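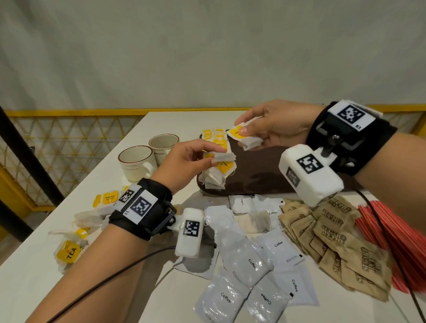 Lesego Adams

Project report: Short-term rate expectations and small lender share prices

1. Purpose

The project tests whether the share prices of small listed lenders respond to changes in expected short-term interest rates on the same day, or with a delay. Large banks are covered well in the course readings. Small lenders trade less often, and a delay is plausible.

2. Data

Two lenders were used, Rirkix and Engelbrecht. Daily closing prices were matched to the three-month forward rate. After days with no trades were removed, 439 observations remained for Rirkix and 294 for Engelbrecht. The gap comes from thin trading in Engelbrecht, mostly before October. Prices were converted to log returns. Dividends were not added back.

3. Method

Each return series was regressed on the change in the forward rate for the same day and for the two trading days before it. The return on the broad market index was included as a control. Standard errors were corrected for changing variance. Bheki Msimang checked the date matching and found 8 rows shifted by one day; these were fixed before the final run.

4. Results

For Rirkix, the same-day coefficient is negative and significant at the five percent level. Neither lag is significant. For Engelbrecht, the same-day coefficient is close to zero and the first lag is negative and significant. The second lag has the wrong sign and a wide error band. Dropping the market control makes both same-day coefficients larger, as expected.

5. Limits

Two firms do not support a claim about the sector. Closing prices may be stale for Engelbrecht, which would produce a lag even if investors reacted at once. Bid and ask quotes would separate the two cases, but they were not available for the full period.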